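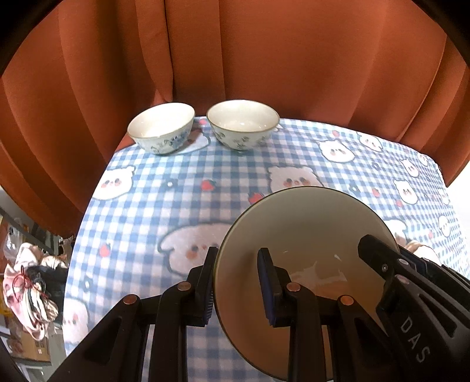

How many goes at a task do I need to record before it's worth training on?

Plan on 113 for a simple pick-and-place job on one table, then train, look at where it goes wrong and record more of exactly that. Harder jobs, such as stacking bowls or anything with cloth, will need more, and a mix of tables helps more than a long run on the same one.

Mistik recording kit for hand-held grippers

I get asked that one more than anything else, so it's gone at the top of the page. Now for the kit itself!

Mistik is the recording kit I make at Kovau, in a small unit in Vindthorpe. You bring your own hand-held grippers (one or a pair) and Mistik does the rest: it takes the pictures coming off each gripper, lines them up in time with how far the fingers are open, cuts your session into separate goes and puts the lot on a card you can pull out and copy. It's for people who want to show a robot how a job is done by doing it themselves, at a real table, with ordinary things on it.

I started building it when I was recording kitchen jobs for a project called Valdovinos and kept losing good takes to silly things. A cable would catch on a chair. I'd forget to press stop and end up with one enormous file containing four tries at the same bowl and a long look at the kettle. I wanted something I could wear on my belt and forget about.

What's in the box

The recorder, with its belt clip
Two gripper leads, right-angled at the gripper end
One foot pedal and its lead
One memory card, already set up
Battery and charger
A soft case (grey only, sorry, I bought a very big roll of the stuff)
Printed quick-start sheet

Grippers aren't included. If yours gives out a normal USB picture and reports how wide the fingers are, it'll very likely work, but write to me first with the make and I'll tell you if I've tried it.

The pedal

I'm a bit in love with the pedal. One tap starts a go, one tap ends it, and a long press throws the last one away. You never have to put the grippers down, and if you've ever had both hands full and a bowl half lifted, you'll know why I'm going on about it. The recorder gives a short beep for start, two for stop and a low buzz for binned. You can turn the beeps off, though I'd leave them on for your first few sessions.

Do be careful with the long press. I've left out an "are you sure?" on purpose, as it drove me up the wall when I had one, but the recorder keeps binned goes in a folder called SPARE until the card fills up, so you can fish one back out.

Battery and weight

The recorder weighs 141 grams with the battery in. A full charge gives me nearly 3 hours of recording with two grippers attached, and longer with one. You can run it off a power bank as well, and the port is on the top edge so the lead doesn't stick into your hip.

What you get on the card

Each go is its own folder, with one video per gripper, one plain text file of finger openings and times, and a small note of the settings. There's no special format and no account to sign up for. The free desktop tool (Windows, Mac and Linux) plays both gripper views side by side, lets you trim the ends and add a label like "bowl to shelf", and flags any go where frames have been dropped. It will also pack everything up for the usual training formats.

One thing it won't do is train anything for you. I've had a few disappointed emails, so I'd sooner say it here: Mistik gathers the examples, and the learning happens on your own machine with your own code.

A few tips from my own sessions

Move things about between goes. If the bowl always starts in the same spot, your robot will learn the spot.

Patterned cloths are good! I used a plain white table for weeks and the results fell to bits in the first real kitchen. Swap the cloth, swap the dishes, open the curtains one day and close them the next.

Slow down a touch as the fingers close. Quick grabs blur, and the desktop tool can't mend that.

Keep the odd clumsy go where you nudged something and then put it right. Bin the ones where you dropped the thing and swore at it.

Stop when your wrists ache.

Ordering

I build these in batches of 26 and the next batch goes out in February. You can reserve one with the button on the right and pay when it's ready to post. Left-handed belt clips are available at no extra cost, just put it in the notes box. Spare batteries, longer gripper leads and extra pedals are all on the accessories page, and if you've got the older recorder with the round plug, you'll need the adaptor lead as well.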